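Basic Computer Skills, Unit 5: Power and Sleep Settings in Windows 10
Course handout. Instructor: Régis Jacquet

Bring this handout to the Monday session. We will work through it on the room computers, and you can repeat the steps on your own laptop afterward. The screens may look slightly different if your machine has a different version of Windows 10, but the names of the settings are the same.

1. Screen off, sleep, hibernate, shut down

These four are often mixed up. When the screen turns off, the computer keeps running and only the display goes dark. In sleep, your open programs stay in memory and most of the machine stops, so it uses very little power and comes back in a few seconds. In hibernate, the open programs are written to the disk and the computer turns off completely. It takes longer to start again, but your work is still open when it does. Shut down closes everything. Save your files first.

2. Opening the settings

Go to the Start menu and click Settings (the gear). Click System. In the list on the left, click Power & sleep. On a laptop you will see separate settings for battery and for plugged in. On a desktop computer you will see only the plugged in settings.

Under Screen, choose how long Windows waits before it turns off the display. Under Sleep, choose how long it waits before the computer goes to sleep. For practice, set the screen to 5 minutes on battery. Do not set sleep to Never on battery unless you have a reason. A laptop closed in a bag with sleep turned off can get hot and will be empty by evening.

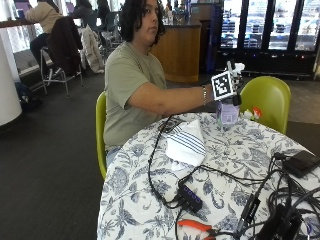

At the table, marker in hand

3. Power plans

A power plan is a group of settings saved under one name. On the Power & sleep page, click Additional power settings. The old Control Panel window opens. Most computers show Balanced, and some also show Power saver and High performance. If you see only Balanced, that is normal on many newer laptops.

To make your own plan:
Click Create a power plan on the left.
Choose the plan you want to start from.
Type a name. In class we will use Jato so that everyone's screen matches.
Click Next, set the times, and click Create.

Your new plan becomes the active one right away. To go back, click the circle next to Balanced. You cannot delete a plan while it is active – switch to another one first, then click Change plan settings next to the one you want to remove, and click Delete this plan.

4. The lid and the power button

In the same window, click Choose what the power buttons do. You can set what happens when you press the power button, press the sleep button, or close the lid. If the choices at the bottom are gray, click Change settings that are currently unavailable. You may be asked for an administrator password. On the room computers, ask Leonardo Colombo or me.

Hibernate may be missing from the Start menu. Check the box next to it on this page and click Save changes.

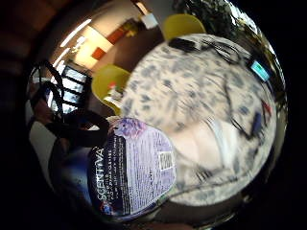
Battery saver is a separate feature from the power plans. Go to Settings, System, Battery. Here you can have it turn on by itself when the charge falls below a certain level. It limits background activity and lowers the screen brightness. If the level is set to 100, it will be on whenever the laptop is unplugged. The battery's own details are on its label, often on the underside of the laptop, and they can be hard to read. A package label like the SCENTIVA one has the same problem, with the brand name in large capitals and the rest in dense lines of fine print. On a battery label, look for the letters Wh or mAh and copy the number next to them. You will need it if you ever order a replacement.

5. If the computer will not stay asleep

Check these in order.
Unplug any USB devices and try again. A mouse that gets bumped will wake many computers.
Open Device Manager, double-click the mouse or network adapter, and look for the Power Management tab. Clear the box that says Allow this device to wake the computer.
Right-click Start, open Command Prompt or PowerShell, type powercfg /lastwake and press Enter. Windows will show what woke it last, if it knows.

Write down what you changed before you change the next thing.

Practice for next time

Create a plan called Ferri based on Balanced. Set the screen to turn off after 2 minutes on battery, then make Balanced active again and delete Ferri. Find the lid setting on your own laptop and note what it is now. Questions on section 5 can wait until Unit 6, where we use Device Manager again.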